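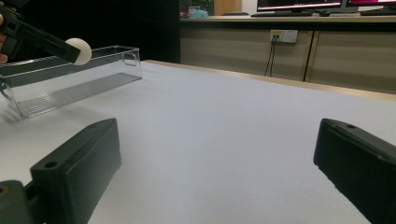 Wichai Nilsuwan wrote in the margin of last term's copy of these notes that the handout talked a great deal about jobs lost and very little about jobs that stay but turn into something else. He was right, and this version starts there.

Unit 4: When the task moves and the worker stays

Reading for this unit: the Bloxham case packet, parts 1 and 2. Bring the shift chart to class.

4.1 Task and job

A job is a bundle of tasks. Automation nearly always arrives one task at a time. At Bloxham, a contract packing site, the job title was "packer." The bundle under that title had 14 tasks when the study began, among them picking small parts, placing them in containers, checking labels, clearing jams, moving full containers to the cart, and showing new people how to do all of it.

The company set out to automate the first two. Everything else stayed with the packers, at least on paper.

4.2 Demonstration work

Before the robots could pick and place, people had to show the motion many times over. Packers did this at a table with hand-held grippers, moving an item such as a small white ball to a clear plastic container and letting go. One recorded pass is called an episode. In the first month the group recorded 2827 episodes that were good enough to keep.

Points to note:

The work looks simple and is tiring in a different way from packing. Packers reported sore thumbs and forearms where before they had reported sore backs.

Speed did not count. Several experienced packers had to slow down, and two asked to go back to the line for that reason.

Using a gripper takes away the sense of touch in the fingertips. Workers had to judge a grip by eye. Majdi Geagea, in his interview, called it "packing with oven mitts on."

A kept episode records skill. Who should be paid for that skill, and for how long, was not covered by the existing pay agreement.

4.3 Pay and grading

Demonstration work was first paid at the packer rate. The supervisors saw it as packing without the lifting. The packers saw it as training, and trainers at the site were paid one grade higher. The dispute ran from April into the summer. The settlement put demonstration work on the trainer grade for any shift in which a person spent more than half the time at the table.

Look at what the rule does. A person at the table for 70 percent of a shift gets the higher grade for the whole shift. A person at the table for two hours out of eight gets nothing extra. Part 2 of the packet shows how schedules shifted after the rule came in. We will go through it in class.

4.4 After the robots came onto the line

The picking system, sold to Bloxham under the name Clalska, went onto one line first. Three changes show up in the interviews.

Jams and misplaced items became the main human task. These used to be small breaks in the rhythm of the work. Now they were the work, and they came without warning.

Talk on the line dropped. Packers had stood side by side. The new layout put one person between two cells, with a guard rail on each side.

New hires learned less. They used to begin with picking and placing, which is easy to teach, and pick up the rest by standing near someone. With those tasks gone, they began with faults, the hardest part of the job. Training time per person went up.

Total headcount on the line fell by three over the period, all through people leaving and not being replaced. The packet lists this under "no layoffs." Consider whether you would use the same words.

4.5 Terms

Task displacement: a task moves from a person to a machine.
Residual work: what is left for people after displacement.
Demonstration work: paid performance of a task so that a machine can be trained on it.
Regrading: a change in the pay level attached to a job or task.

4.6 Written work

Pick a job you have held or can observe. List its tasks. Mark the ones that could be shown to a machine by hand, then describe the residual work as one person's ordinary shift, start to finish. Two pages. Hand it in at the start of the next session, room 351.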